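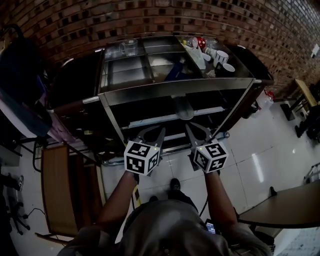

A Morning at the Enham Commercial Kitchen Fair

I went up to Enham on Saturday, January 13, 2024, mainly to look at dishwashers. Our cafe at Bedine is replacing its old machine before March and I wanted to see a few of them running before we signed anything.

The fair is in the old dairy hall behind the train station. Parking was $2 if you got there before nine, and the line at the door moved fast. Coats can be left on the right as you go in. The hall is not well heated, so I kept mine.

Most of the dishwashers were along the back wall. Zandanon had an undercounter model with a 61-second short cycle. I timed it on my phone and it was what they said. The door is heavy and I had to use both hands to close it. Snežana Georgiou at the stand let me pull the filter out myself, and it came apart without tools. Our present one needs a screwdriver and a lot of patience.

Pavlović had a pass-through machine that they rate at 1000 plates an hour. We don't need that, but the dish racks they sell with it fit other makes too. I bought one for $329 less than nothing, meaning it was free with an order of detergent we needed anyway.

Shelving and carts take up the middle of the hall. I would check the casters before buying. Two of the cheaper carts I pushed pulled to the left, and on a wet floor that gets tiring by noon.

At eleven I sat in on Nektarios Deligiannis's talk on hard water. It ran long, but the part on softener salt was useful and I took the handout. Lunch was lentil soup and bread.

I came home with quotes from both companies. Installation is extra in each case, and neither includes taking the old machine away.

Comments

Ayana Mekonnen
Did Zandanon say how long delivery takes? We waited until summer for our last one.

Fatos Berisha
The soup was better last year.

Recent posts
Cleaning a grease trap in winter
Which mop heads we buy now
Visit to the Bedine bakery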